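Predoton, por fin con números

Jueves 22 de diciembre

Bueno, pues ya está, ya puedo hablar de esto sin que Setsuko me mire mal. Llevo desde marzo contando por aquí cosas sueltas de Predoton, que es como llamamos en el laboratorio al método para aprender tareas a dos manos a partir de demostraciones humanas (el nombre lo puso Rin, a mí no me miréis), y esta semana hemos cerrado la primera tanda de resultados.

La idea es bastante sencilla de contar y un horror de hacer. Una persona coge una pinza en cada mano, hace la tarea y nosotros registramos el movimiento. Con eso entrenamos la política, sin teleoperar el robot ni una sola vez. Lo nuevo es que no aprendemos las trayectorias de cada mano por separado: usamos también la posición de una pinza respecto a la otra, y parece que ahí estaba casi toda la gracia.

Grabamos 1.372 demostraciones y, después de filtrar, nos quedamos con 929. Sí, duele. Muchas cayeron por saltos en el seguimiento, sobre todo cuando las manos se acercan tanto que un marcador le tapa la vista al otro. Tomoyo propuso recuperar una parte interpolando los huecos; lo probamos y el resultado empeoró, así que fuera. 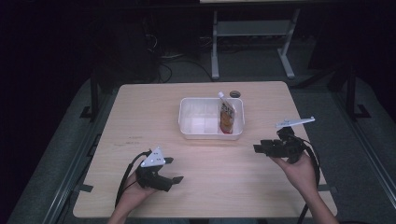
Lo que más me ha sorprendido es lo poco que sufre el modelo al cambiar de persona. Entrenamos con 9 operadores y dejamos a 2 sin tocar para la prueba, Aoi y Yuto, que se mueven de maneras opuestas: ella va lentísima y él parece que pierde el tren. ¡Y aun así aguantó! Con la versión antigua, la de las manos independientes, los movimientos de Yuto eran un desastre.

Me falta entender por qué falla tanto al soltar los objetos. Sospecho de la sincronización entre las dos pinzas, pero Rin dice que es cosa del filtrado y vamos a repetirlo todo con otro umbral a la vuelta de vacaciones. Si alguien se ha peleado con algo parecido, los comentarios están abiertos.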